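Search this site Search Go

Parking fight on Esposito Street enters its second winter

The town's dispute over where people may leave their cars has now outlasted two snowplows and one parking consultant. On Saturday the council voted to keep the Esposito Street permit zone for another 17 weeks, after which it will vote on whether to vote again. 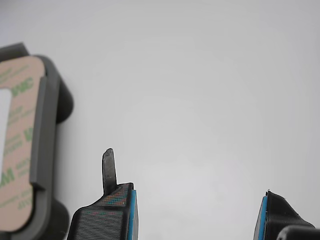 BRORASUM, November – Permits were supposed to end the nightly circling for spaces. Residents say they now circle with a permit.

"I paid 30 dollars to be told I'm allowed to look," said Nisha Bansal, whose building has no driveway. She has parked outside her own door three times since the zone opened, and once was by accident.

Councilor Gaurav Solanki defended the plan, calling it "young." He also confirmed that the permit itself is changing. The current sticker goes on the rear bumper, where slush covers it by December. The new one will hang from the mirror, where state law may have something to say about it.

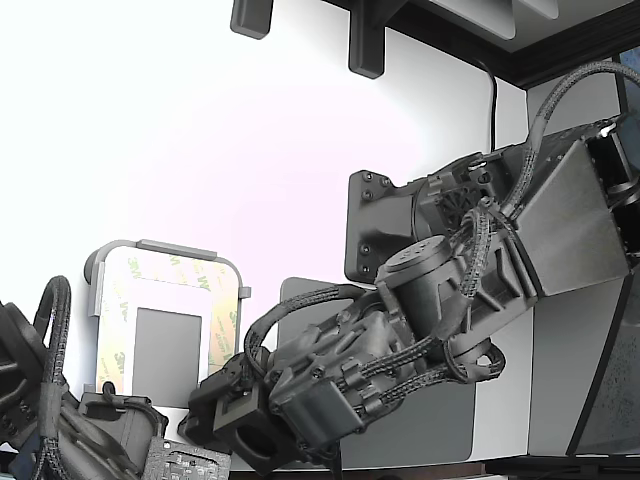
Page 8

Shop owners are no happier. Modupe Akinola, who runs the shoe repair at the corner, wants the two-hour limit back so her customers can find a spot. Her upstairs neighbor, Nahom Berhe, wants it gone so he can sleep past seven. They delivered their letters to town hall together, in his car, and got a ticket.

The ticket is under appeal. The clerk's office expects to hear it in March, and suggests that anyone planning to attend take the bus – the lot will be closed for repaving.

Reporting by Sadia Khattak

Contact us | Corrections | Copyright Brorasum Weekly, all rights reserved | Back to top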